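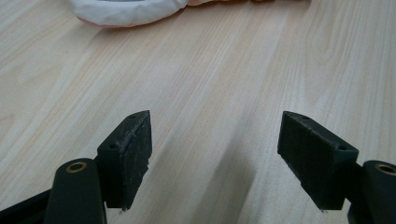

Week 6: What happens to the job when the sorting gets automated

Okay, picking up where we ran out of time. I promised you the Privico case, and I want to spend most of the session on it, so please have the reading in front of you (the Lutden chapter, the short one).

Quick background. Privico handles returned winter gear. Before the change, a sorter took each glove out, turned it over, felt the lining, decided what it was and put it in a box. A good sorter got through 435 pieces a shift. With the new cell running, the same floor space does 652. That's the number everybody quotes, and I get why! But I'd like you to look at what went on with the people.

Some of the sorters became demonstrators. They do the work with grippers on their hands, over and over, and the recordings go into training the robot. Think about how odd that is as a job. You pick up a padded glove with two stiff finger plates when your own fingers would do it in half the time, and you have to do it neatly.
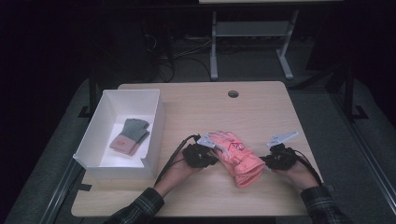
Siriporn Sukprasert told me she had never thought of sorting as a skill until she had to do it slowly. After that she wanted to know why it had been paid like it wasn't one. I've put that question on the sheet for your groups, and I don't have a good answer to it myself.

A few things to chew on before the discussion:

Who owns a demonstration? At Privico the contract says the company does. At Lulter the workers get a small fee per accepted recording (see page 225 of the reader).

What counts as a mistake? A dropped glove used to cost a second. Now it may mean the whole take gets thrown out, and people told me they felt watched in a way they hadn't before.

What happens once the robot is good enough? Sugawara kept 2 demonstrators on for new products and moved the rest to repairs. Would you have taken the repair job? I go back and forth on it.

Bring half a page on any one of these next time. Handwritten is fine, as long as I can read it (you know who you are).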